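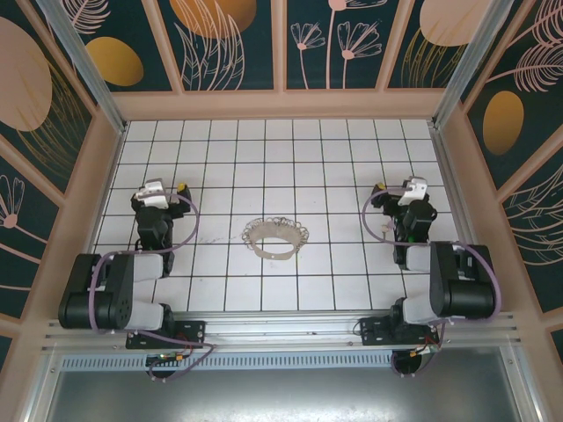 Zawadi Magesa wrote to me in May to say that I was being a snob about refills, and that if I'd ever had to buy face cream on a real budget I'd be cheering for them. She'd read my grumpy little paragraph on the new Butau refill pods and she wasn't having it. Her point was that a refill is cheaper, it keeps a jar out of the trash, and who cares if it isn't glamorous?

Fair enough, Zawadi. I've been chewing on it ever since, and I still think most beauty refills are a bad deal the way they're sold right now. Let me try to say it better than I did the first time.

I love the idea. I grew up with a grandmother who had the same powder compact for as long as I knew her, and she'd buy the little pressed cakes wrapped in paper and pop them in with her thumb. The compact was heavy and a bit scratched and she was proud of it. If somebody sold me that tomorrow I'd be first in line!

What I get instead is Butau. I bought the starter jar of their night cream, which is lovely cream (really, no complaints, it smells like almost nothing and my cheeks drink it up), and then I went back for the refill. The refill is a plastic cup with a foil lid and a cardboard sleeve, and inside the sleeve there's a folded leaflet telling me how much good I'm doing. The old cup goes in the trash because my city doesn't take anything that small. So I've kept the outer jar, great, and thrown out a cup, a lid, and a leaflet. And I saved 3 dollars on a 68 dollar cream.

Three dollars! I spent more than that parking.

Then there's the fit problem. Fliver changed the shape of their lipstick case last year, just slightly, and the new bullets don't click into the old one. I have two of the old cases, the brushed gold ones, and they're sitting in my bathroom drawer like a pair of retired trophies. When I asked at the counter, the very sweet girl there offered me a discount on a new case. I said no thank you and bought a regular drugstore lipstick on the way home, mostly out of spite.

My friend Niilo Heiskanen thinks I'm expecting too much from a tube of lipstick, and that people get bored with packaging anyway so the brands have to keep moving. Maybe some people do. I don't get bored with my good scissors or my coffee pot, and I don't see why a lipstick case should be any different if it was built well in the first place.

The one I'd hold up as doing it right is Waweru, the small soap and hair oil shop near my dentist. You bring the bottle, they put it on the scale, they fill it, you pay by weight. Any bottle. I've seen people come in with jam jars. It's slower and sometimes there's a line, and once I got rosemary when I wanted plain, but the price drop is big enough to notice and I come home with nothing to throw away.

I know a big brand can't put a scale in every mall. But they could promise to keep one shape for ten years and print that promise on the box. They could knock a third off the price of a refill. They could skip the leaflet - I'd settle for just that, some mornings.

So, Zawadi, I'm cheering for the compact with the paper-wrapped cakes. I'm going to finish the Butau, because it's good cream and I paid for it, and after that I'll be at Waweru asking if they've ever thought about doing a moisturizer.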